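Product Review: Vosora Incident Notification Service
Published 2020-09-15

The Vosora notification service delivers police and fire bulletins to residents by text message, e-mail or recorded call. Subscribers select the districts they wish to follow and the categories of incident they wish to receive, including shootings, burglaries, traffic collisions and missing persons. The service was reviewed over a period beginning in March, using two subscriber accounts registered to different districts of the same city.

Registration requires a street address and a mobile number. A verification code is sent to the number provided, and the account becomes active once the code is entered. The address form rejected apartment numbers containing a letter, and one of the two accounts had to be completed by telephone. Staff at Nolte, the company that handles subscriber support, resolved the matter during the first call.

In total, 406 bulletins were received during the review period. Of these, 16 were corrections to an earlier bulletin, most often a revised location or an updated statement on the condition of an injured person. Corrections carry the same reference number as the original message and are marked as such in the opening line. Reviewers found this arrangement clear and would like to see it adopted more widely.

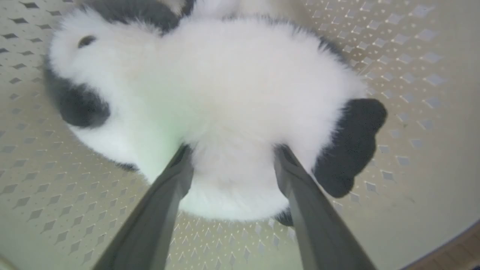

Delivery by text message was prompt. E-mail was less consistent, and overnight bulletins were sometimes grouped into a single message sent the following morning. Subscribers who depend on timely notice of road closures or police activity near their homes should select text delivery.

The map display is the weakest part of the service. Incidents are placed at the nearest major intersection, and the marker does not indicate whether the location is exact. In one case, a burglary on Povuletti Avenue was shown on the opposite side of the river. The written bulletin gave the correct block.

Messages are limited to 800 characters, which is sufficient for most incidents. Names of victims and suspects are withheld until released by the police department. Frauke Kuhlmann, who coordinated the review, noted that the wording remained neutral throughout and that arrests were not reported as convictions.

A competing product, Clotedix, offers a more accurate map but does not issue corrections under the original reference number.

The Vosora service is recommended for residents and neighborhood associations, with reservations regarding the map. Accounts may be canceled at any time by replying STOP to any text bulletin.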